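Speaker notes — Bestitz student automation evening, Wurnunton team

Slide 1. State the task. Two arms, one table, one sheet of paper, one stamp. The class project is named Samarakoon and ran for 5 weeks in the Bemside lab.

Slide 2. Define terms before the numbers. A "cycle" is pick, ink, press, return. A dropped block counts as a failed cycle even if the mark is already on the paper.

Slide 3. Leave these up for 20 seconds before speaking.

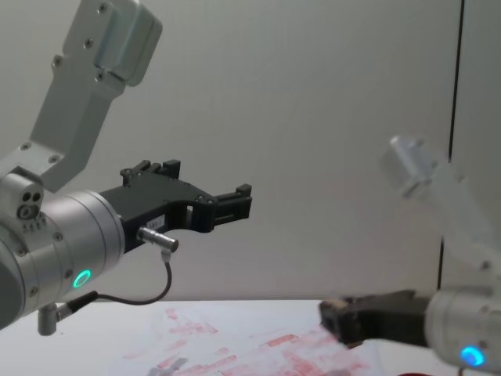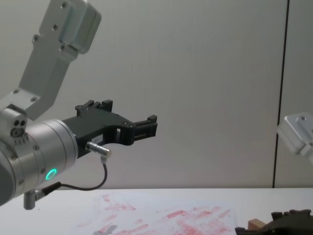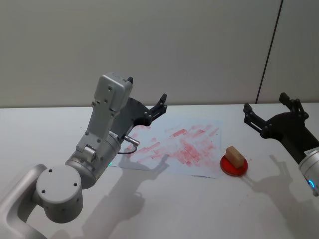 Two arms, both with black grippers, one sheet with red marks.

Slide 4. Logged cycles: 1354. Read the number once and move on. The failure table is in the handout — do not read it aloud.

Slide 5. Press depth. We set it by hand for the first 3 sessions, then wrote a routine that stops on a force threshold. Mention that the threshold drifted when the paper stock changed.

Slide 6. Open problems. Ink coverage is still judged by eye. Handover between arms is slow. If asked about the code, it is on the class server and needs a cleanup before anyone else runs it.

Questions. Repeat each one into the microphone.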